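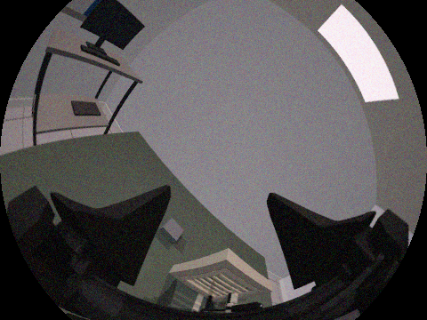 A desk and monitor beneath a ceiling light panel, in a computer-rendered view.

Vehicle Break-Ins and Property Crime: Update for Residents

The Busham Public Safety Office has received a number of inquiries from residents about recent thefts from parked vehicles in the Wistwood neighborhood and along the Erkbridge side of the river. The following item sets out what has been reported, what officers are doing in response, and how residents can help.

Between the beginning of April and the date of this newsletter, 67 thefts from vehicles were reported to the office. Of these, 23 took place in Wistwood, most of them on residential streets between the elementary school and the old rail crossing. A further 13 were reported from the two public parking lots in Erkbridge. The remaining reports came from other parts of the service area and do not show a clear pattern by street or time of day.

In the majority of cases the vehicle was unlocked. Items taken include loose change, sunglasses, phone chargers, work tools and, in several instances, garage door remotes. Residents whose garage remote has been stolen should have the opener reset as soon as possible, as a remote taken together with a registration card gives a thief both a means of entry and an address.

Two persons were arrested in connection with thefts in the Erkbridge lots. Both have been charged, and the cases are now before the county court. The office is not able to comment further on those cases while they are pending. Detectives have not established a link between the arrests and the reports from Wistwood, and that inquiry remains open.

Patrol Changes

Overnight patrols in Wistwood have been increased and will remain at the higher level through the end of the summer. Officers on these patrols may stop to check door handles on vehicles parked on the public street. Where a vehicle is found unlocked, the officer will leave a printed notice under the wiper blade. The notice is a courtesy and carries no fine.

Residents may also see marked vehicles parked for longer periods at the rail crossing. This is part of the same effort and does not mean that an incident is in progress.

The Erkbridge lots will continue to be checked at the start and end of each shift. The lighting on the lower level of the north lot, which residents have raised at several public meetings, has been referred to the public works department. A repair date has not yet been confirmed — it will be posted on the notice board at the lot entrance once it is known. 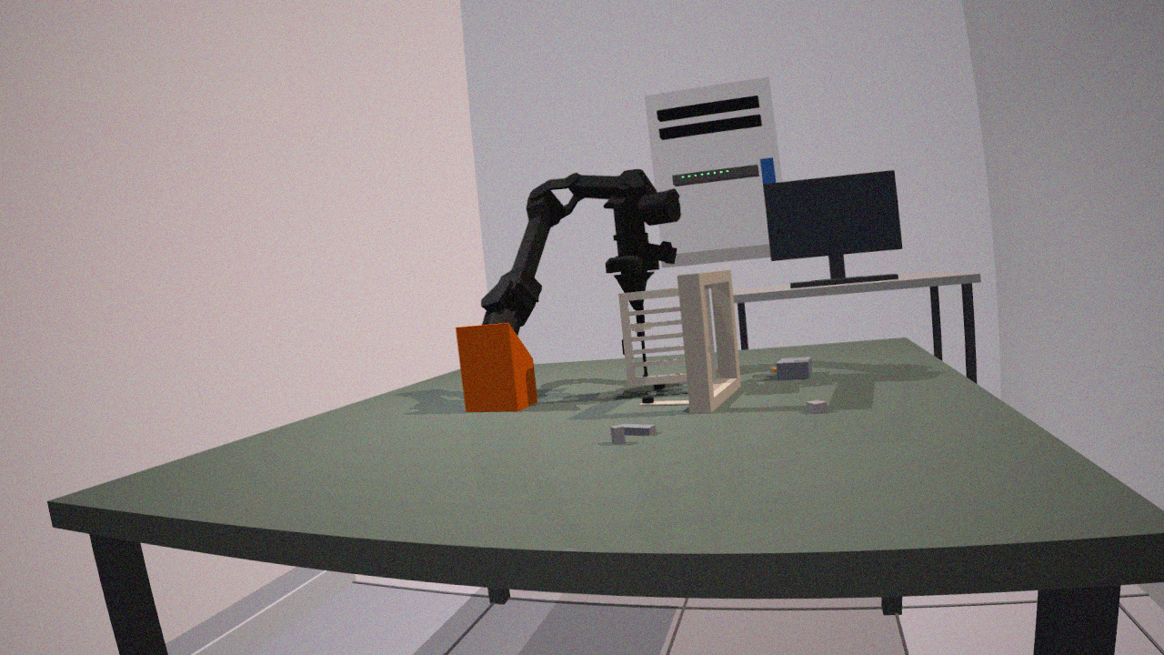
How to Report a Theft

Thefts that have already taken place, and where no suspect is present, should be reported through the non-emergency desk or on the printed form available in the lobby. Please call 911 if a theft is in progress or if any person is in danger. Residents should not attempt to follow or detain a suspect.

When making a report, please have the following ready:

The make, model, color and plate number of the vehicle.

The street address or parking lot where it was parked, and the last time it was known to be undisturbed.

A list of the missing items, with serial numbers where these are available.

The name of any nearby home or business with an outdoor camera.

Please avoid cleaning or moving the vehicle until you have spoken with the desk. In some cases an officer will be sent to look for fingerprints. In others, a case number will be issued by telephone, and this number is generally sufficient for an insurance claim. If bank cards were taken, contact the bank before making the report, and give the desk the time and place of any charges you do not recognize.

Small losses are also worth reporting. Several residents told officers during follow-up visits that they had not reported an earlier theft because little of value was missing. Patrol routes are planned from the reports on file, and streets with unreported thefts may receive less attention than they need.

Property Marking

The office will again offer free engraving of bicycles, tools and small electronics. Last year 741 items were marked under this program, and a stolen bicycle recovered in Busham was returned to its owner on the strength of the engraved number. The next session will be held on Saturday, June 27, 2020, in the parking lot of Coşkun Hardware in Wistwood. Residents are asked to remain in their vehicles until called forward, to wear a face covering, and to bring proof of ownership for any item worth more than a nominal amount. No appointment is needed.

Residents who cannot attend may borrow an engraving pen from the front desk for up to three days. A driver's license or other photo identification is required as a deposit.

Recovered Property

A quantity of hand tools and two child car seats recovered during the Erkbridge arrests have not yet been claimed. Owners may contact the property room on weekday mornings and will be asked to describe the item before viewing it. Property that remains unclaimed after the holding period will be disposed of as provided by county ordinance.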